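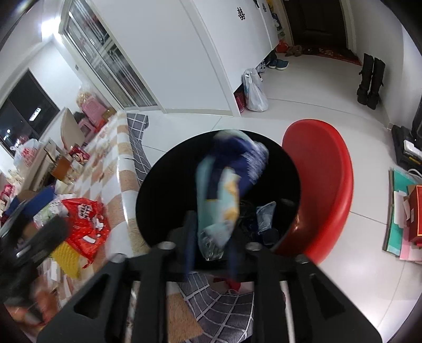
Clothes on the way up, with the round black container behind.

Fri 5 July
Pranab Thambiah
5 min read

Where does a grasp start? I have spent most of this year on that question and I now have a partial answer, so I am writing it down before I move on to the next thing.

The background is short. Nimitness is our set of household tidying demonstrations, all recorded with hand-held grippers in ordinary homes. It currently holds 1708 demonstrations. Each one is a person picking something up and putting it somewhere else, and each needs to be cut into stages before we can train on it in the way we want: reach, grasp, carry, release. Until November we cut them with a simple rule. When the gap between the fingers began to shrink, the grasp had started. When it stopped shrinking, the carry had started.

For mugs and boxes the rule is fine. For clothing it is poor, and it took me too long to notice how poor. People don't close on a shirt once. They close a little, push down into the pile, open again, close on a bigger fold and then lift while the fingers are still moving. The old rule would mark three grasps in there, or put the start of the carry well after the cloth had left the pile. The policy then learned from a lot of carry frames that were labelled as grasps, and on the arm you could see it hesitating over the pile with its fingers half shut.

Prasanna Mollah suggested we stop using finger width as the main signal and look at whether the thing between the fingers moves with the camera. The camera is fixed to the gripper, so a held object stays in nearly the same part of the view while the rest of the room slides past behind it. If the patch between the fingers is still and the background is moving, you are carrying. If both move, you are reaching. If neither moves, you are probably grasping or releasing, and finger width can settle which.

We wrote this up as a small tool called Gestoser. It has no learned parts apart from the point tracker. It picks points between the fingers and points outside them, compares how the two groups move, and smooths the result over a short window. Fast lifts blur the cloth and the tracker loses points, so there is a fallback that carries the last label forward until it finds enough of them again. I am not very happy with the fallback, but it does the job on most of the clothing.

To test it, Prasanna and I each hand-labelled the same 200 demonstrations without looking at each other's work, then compared the tool with both of us. On rigid objects the new method and the old one are about as good as each other. On clothing the new one is clearly better: its start-of-carry times fall inside the spread between the two of us far more often than the old ones did. I should say that the spread between the two of us was wider than I expected. We had a long talk over whether a sleeve trailing in the pile counts as lifted. We settled on yes.

Then there is the table problem.
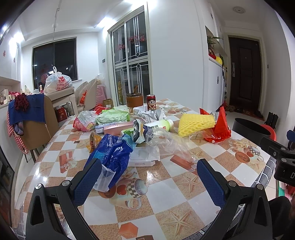 Clear bags and shiny packaging are where the method does worst. A tracker looking at a heap of clear plastic is partly following reflections from the ceiling lights, and those don't move in the way the bag does. So you get points between the fingers that seem to slide about while the bag is held firmly, and the tool calls it a reach. Foil wrappers give the same trouble to a lesser degree. A patterned tablecloth makes it odder still, because through a clear bag the tracker often locks on to the pattern underneath, and the pattern is of course background.

I tried three things for this. Throwing out the brightest points helped with foil and did nothing for clear bags. Giving finger width more say when few points survive helped a bit with both. Adding depth made it worse - the depth estimates on thin clear plastic were mostly the table behind. We kept the second change and dropped the other two.

We also retrained the policy on the new labels and ran it on the arm in the Cloltano room, using four tasks we had run before with the old labels. The two clothing tasks improved, and the hesitation over the pile has mostly gone. The box task stayed the same. The bag task got slightly worse, which fits with what I said about the labels. These were small runs and I wouldn't lean on them too hard. The rooms in the recordings are also a good deal fuller than ours, so success on our bench says little about how the arm would get on in somebody's living room in the evening.

Next is a proper look at release. It has had less attention than grasping, and cloth is awkward there too, as it can cling to one finger after both have opened. Prasanna has started marking those cases separately. I will put the label format up once we agree on the names of the stages - at the moment her files say "let go" and mine say "release", and the loader accepts only one of them.

Recent posts
Notes on the Wijesinghe calibration board
Why we split Nimitness by home
Finger pads: soft, softer, too soft
Moving the arm to the Cloltano room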